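Workshop notebook, tower bench
July, started just after 2 pm

Out came the big Dell tower again, and I am so glad we kept this one. It's the best case in the room for learning on. Everything is in plain sight once the side panel is off, the drive carriers have blue plastic you can find with your fingers, and the board is big enough that you aren't working in a hole. I could spend a week in there!

Today's list, copied from the whiteboard so I don't lose it:

- lay out the loose parts and check them against the Skornel parts sheet
- memory seating, over and over, until it's boring
- look at cable routing along the drive side
- write down the removal order properly, the old one skips steps

Parts check first. The Skornel sheet has the tower down as unit 1612, and the tag number agrees with my own list from the spring, so that's one argument settled. Hard drive, drive carrier, CPU, memory modules, expansion card. All there. The gray fixture is working out really well as a parking spot. Before we had it, everything went into a cookie tin lid and the memory slid under the card and somebody (me) would put a thumb on the contacts. With a slot for each thing you can see at a glance what's out of the machine and what isn't. If a cradle has something in it, the case is missing it. Lovely.

Wanted: a label on each recess. Pencil will do for now. Also a lip on the memory slots, a bit higher than the one we have, so a module can't tip when you bump the bench.

Case orientation. Tried it standing up last time and hated it. On its side is so much nicer, open side up, power supply nearest me and the front bezel off to the right. You push straight down on the board and gravity helps. The slats on the bench are handy too, a dropped screw rolls into a groove and stays there, mostly. I lost one anyway. It's under the Mater cabinet, I heard it go, and I'm leaving it to its new life.

Memory. Got through up to 40 insertions by my tally, and I stopped being careful with the tally somewhere after the coffee. Things I want to remember:

Open the latches all the way before you bring the module in. Half open feels open and isn't.

Match the notch before any pressure at all. Look straight down the slot with your nose over it, then come back up and do it. Coming in at an angle from the power supply side was my worst habit and it cost me three or four bad tries in a row.

Press on one end, then the other, then both. The click on these slots is quiet. With the fans going in the next room I was missing it, so I went by the latch instead: if it has swung up on its own to meet the edge of the module, it's home.

Start with a slot in the middle of the row. The ones near the brackets have less finger room, and it's better to meet those once your hands know what they're doing.

I had one module stand proud at one end, and it looked fine from my chair. From directly over it you could tell right away. So: stand up to check, every time.

Cables. The bundle down the drive side is the untidiest thing in the case. Red, blue and black all run together there, and when you lift out a drive carrier the blue SATA leads want to come along with it. I tried a soft tie about halfway down and it helped a lot. The Kalogeropoulos handout says to unplug from the board end first. I like the drive end better, there's more slack and you can see the plug. Put a question mark by it and ask the others, I may be wrong about the smaller connectors.

The rear side is a different story, very orderly. Ports in a line, blue capacitors in a column, and you always know where you are. I use the bright blue expansion slot as my landmark for everything. "Two over from the blue one" is how I talk about this board now and it seems to have caught on.

Removal order, new draft for the Mamomport binder:

Side panel off, case down on its side.
Take a picture of the cables before you touch them.
Drive carriers, blue handles.
Expansion card. Bracket end first, ease it, don't rock it.
Memory.
Cooler and CPU last of all, and lid the socket if you're leaving it overnight.

Putting it back is the same list from the bottom. Page 2 of the old sheet has the card going in before the memory, which works, but you end up reaching over it. Cross that out.

Still to do: compressed air for the vent holes on the back panel, new pencil, find out if the coin cell is worth replacing while we have the board this open. It's 4 o'clock and I want to keep going, but my back says otherwise. Fantastic afternoon.

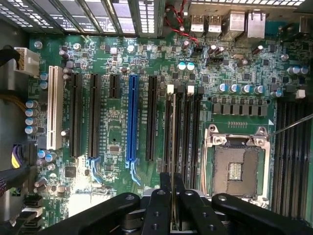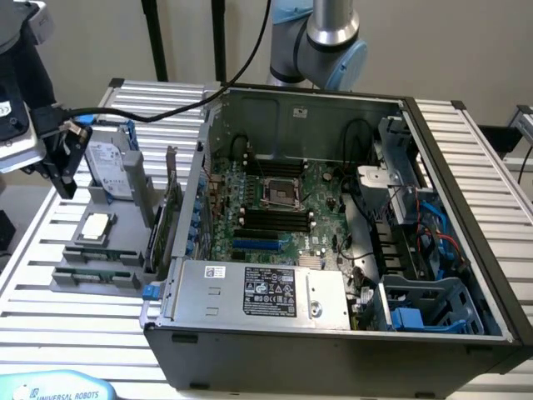
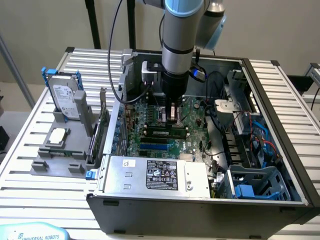
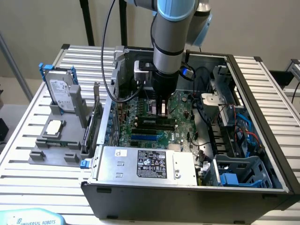 Tower on the bench, side panel off. Blue expansion slot shows in all of them; the loose memory and the CPU in the gray fixture are in the second.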